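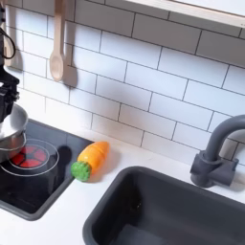

MINUTES OF THE WORKING GROUP ON MANIPULATION PRACTICE

Regular meeting, Wednesday, 2:00 p.m., Conference Room B

Presiding: Marisol Escobar
Represented: Storament, Tornico, Lysenko, Rikwood
Minutes taken by: Rikwood

1. Call to order and minutes of the January meeting

The Chair called the meeting to order at 2:04 p.m. The January minutes were approved with one correction: under item 5, "gripper force" should read "gripper force limit."

2. Matters arising

Storament reported that the shared glossary now contains 236 terms. Lysenko asked that "episode" and "trial" no longer be used for the same thing. The Chair asked members to send preferred wording to Storament in writing before the next meeting.

3. Draft practice document, Section 4: Play-kitchen workstations

Tornico introduced the revised draft. Section 4 applies to stations built from toy appliances and play food, where an arm handles cookware and small items near a cooktop, a sink and a wall.

3.1 Clearance above the cooktop. The previous draft required a held pot to be raised clear of the cooktop before any sideways travel. Rikwood supported the rule but noted that it gave no height. After discussion, members agreed to set the clearance at 300 millimeters for travel across the full counter and to leave lower heights to the site for placing and lifting on a burner. Lysenko asked that its preference for a single figure be recorded.

3.2 Cables. Members agreed that any cable running outside the arm shall be checked through the full range of motion before the first run of the day. Particular attention is to be given to hanging utensils and shelf edges — both are easily missed when the check is done with the arm at rest. The check is to be entered in the station log by the operator who performs it.

3.3 Reflective cookware. Lysenko presented its review of 2,405 logged runs, of which 385 were marked for operator review. Polished metal pots appeared more often among the marked runs than matte ones. Storament questioned whether the lighting had been the same at all stations, and Lysenko confirmed that it had not. The group made no finding. The draft will state that the finish of each pot and the position of the lights are to be recorded at setup.

3.4 Loose items on the counter. The draft had called for the counter to be bare except for the object being handled. Tornico objected that this would exclude ordinary tasks, in which a piece of play food may well be lying beside the cooktop. Revised wording was adopted as follows: "Items not used in the task may remain on the counter if they are listed in the setup sheet and are outside the planned path of the arm and its load."

3.5 Toy and working appliances. Rikwood asked for a plain statement that results from a toy cooktop shall not be offered as evidence of safe operation near heat. Agreed without objection. The statement will be placed at the head of Section 4 and repeated in the reporting form.

4. Stopping and restarting

The Chair reminded members that Section 6 requires a person within reach of the stop control whenever an arm is powered. Storament asked whether one person could cover two neighboring stations. Members were divided, and the item was held over. Until it is settled, the present rule of one person to each station stands.

After any stop with an object in the gripper, the object is to be supported before the gripper is opened by hand. Tornico will supply a short procedure covering filled and empty cookware.

5. Actions

Storament: collect glossary comments and circulate a marked copy.
Tornico: revise Section 4 as agreed; draft the procedure under item 4.
Lysenko: add lighting notes to its run review where records exist.
Rikwood: amend the reporting form.
Chair: place station coverage on the next agenda.

6. Other business

Rikwood asked that drafts be circulated a full week ahead of each meeting. Agreed.

7. Adjournment

The meeting adjourned at 3:50 p.m. The next meeting will be hosted by Lysenko.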